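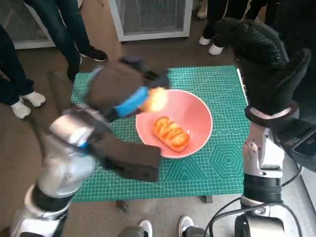 Two-arm station with covered end effectors; bowl and pastry on the cutting mat.

Equipment Planner, Robot Handling Stations
Skoncombe, Prenudach site
Fixed term, nine months, full time, on site
Reports to: Chae-won Song, Station Engineering
Posted 21 November 2020

Position

Skoncombe is hiring an Equipment Planner for the Clillia program. Clillia runs two-arm tabletop stations on food and soft-goods handling tasks. The planner owns the equipment list for these stations: what is bought, when it is ordered, what it costs over its service life, and what has to be in place before it is switched on.

This is a planning and purchasing position with a technical content. The planner does not program the arms and does not design grippers. The planner must be able to read an arm data sheet, a wiring drawing and a supplier quotation, and say whether the three agree with each other.

Background

Equipment for the first stations was bought one order at a time by the engineers who needed it. Arms, mounts, controllers and cables came in under separate orders, with separate delivery dates and warranty terms. The asset register now has 74 open records with at least one required field missing, most often the warranty start date or the firmware version at receipt. Consumables were not budgeted as a category. Gripper covers, gloves, mats and tableware were charged to whichever cost code was open.

The next station type, known internally as Hyun, will be bought as a complete set against a single budget. The budget request is due in March. The position has been opened so that the request is built from measured usage and written quotations.

Duties

Equipment list. Maintain a bill of materials for each station type, down to cable, connector and fastener. Record part number, supplier, lead time, unit price, price validity date and approved substitute. Where no substitute is approved, state this in the record.

Quotations. Prepare request packages and obtain comparable quotations. Comparable means same payload at same reach, same controller options, same shipping terms and same training allowance. Quotations that bundle software licenses with hardware are to be split before comparison. A bundle price that a supplier refuses to split goes into the comparison with a note.

Life cost. Build a cost model for each station covering purchase, installation, energy, spare joints, cable sets, calibration, software renewals and disposal. The model is kept in a spreadsheet that another person can follow. Each input cell carries a source and a date. Estimates are marked as estimates.

Consumables. Set stock levels and reorder points for wear items. End effector covers are the least predictable of these. Knitted and woven covers differ in wear rate, in how they behave around the wrist cuff and in whether they can be cleaned and returned to use. Food items used in handling trials are ordered through site services, but the quantity forecast comes from the planner.

Site readiness. Confirm floor space, power, network and clearances before an order is released. The reach envelope of both arms is to be drawn on the floor plan together with operator and visitor standing positions. Cable routing from the base units is part of the drawing. Orders have been released in the past with this step left open, and the equipment then stood in storage while its warranty ran.

Receiving. Inspect deliveries against the order, log serial numbers, record firmware versions and file the acceptance report. Damage is reported to the supplier on the day of receipt.

Register. Close the open asset records described above. Expect to do this alongside the first round of quotations. Some of the information can be recovered from supplier portals, and the remainder will have to be read from the nameplates.

Purchasing limits

The planner may release orders of up to 2000 dollars without a second signature, within an approved budget line. Orders over this amount are countersigned by Station Engineering. Orders for arms, controllers and safety components are always countersigned, whatever the price. An order may not be split to bring it under the limit. Repeat orders to the same supplier for the same part within a month are treated as one order.

Purchase volume on the program is about 200 order lines in a normal quarter. Most are small mechanical and electrical parts. Arms and controllers make up a small share of the lines and most of the spending.

Deliverables

The following are fixed for the term of the contract:

- Bill of materials for the current station type, checked against the hardware on the floor
- Bill of materials for Hyun, with written quotations for all items that have a long lead time
- Life cost model for both station types, on the same assumptions
- Consumables forecast, with usage figures taken from station logs where logs exist
- Budget request for Hyun, with a base case and a reduced case
- Site readiness checklist, signed off by facilities before any order is released
- Asset register with no required fields missing

The reduced case in the budget request must describe a station that can be operated. Removing the spare parts line from the base case does not qualify as a reduced case.

Required

Experience in equipment planning, technical purchasing, manufacturing engineering or laboratory operations. The job title held is less important than the content of the work. Applicants should be able to point to equipment they specified or bought and describe how the actual cost compared with the plan.

Working knowledge of industrial or collaborative robot arms at the level of payload, reach, repeatability, mounting and safety functions.

Ability to read mechanical drawings and basic electrical schematics.

Good spreadsheet practice, including version control of some kind, consistent units and no values typed into formulas.

Clear written English. Much of the work consists of questions to suppliers, and a vague question costs a week.

Ability to lift and move small equipment with or without accommodation, and to work on a concrete floor for part of the day.

Useful, not required

Experience with end effector tooling or soft covers.
Experience with food contact materials and cleaning procedures.
Experience with import paperwork for machinery.
Familiarity with risk assessment for shared workspaces. The assessment itself is carried out by the safety engineer. The planner supplies the equipment data for it and budgets for the measures that come out of it.

Working arrangement

The position is based at the Prenudach site. Remote work is possible for cost modeling and supplier correspondence by agreement, but receiving, inspection and register work have to be done on the floor. Working hours are standard day shift. Travel is limited to occasional supplier visits and factory acceptance tests, booked and paid for by Skoncombe.

The planner shares an office with Station Engineering and attends the weekly station meeting. Trial schedules are set at that meeting, and they drive the consumables forecast. Changes made between meetings are sent out in writing.

Closed shoes are required in station areas. Station safety training is completed before unescorted floor access is given, and is repeated when the station type changes.

Pay and terms

The pay band is sent to all applicants invited to a first interview, before the interview takes place. The contract includes paid leave, health coverage and paid site holidays on the same basis as permanent staff. Extension beyond the initial term depends on approval of the Hyun budget and is not guaranteed. If the budget is approved in the reduced case, the position may continue on part-time hours.

How to apply

Send the following as a single PDF through the Skoncombe applications page, marked Equipment Planner, Clillia:

1. Resume.
2. A statement, one page at most, on a piece of equipment you planned or bought. Give the requirement, the options compared, the basis for the choice, and anything left out of the original budget. Remove confidential prices and supplier names.
3. A sample of a cost sheet, bill of materials or purchase comparison you prepared. A cleared or anonymized file is acceptable. A screenshot is acceptable if the formulas can be read.

Do not send photographs, certificates or reference letters at this stage. References are requested after the second interview.

Selection

The first interview is held by video call with Chae-won Song and covers the statement and the work sample. The second is held on site and includes a paid exercise. Candidates are given a station floor plan, a parts list with errors in it and a set of supplier quotations, and are asked to prepare a short list of questions that must be answered before an order can be released. No final cost figure is expected from the exercise. Candidates then walk through a station area with an engineer, and may ask about any item on it.

Travel to the second interview is reimbursed against receipts. Candidates who need an adjustment to the exercise or to site access should state this when the interview is booked.

Applications are read in the order received, and the posting stays open until the position is filled. Technical questions about the position can be addressed to Chae-won Song through the contact form on the applications page. Questions about pay, leave or work authorization go to the Skoncombe personnel office through the same form.

Recruitment agencies are asked not to submit candidates for this posting.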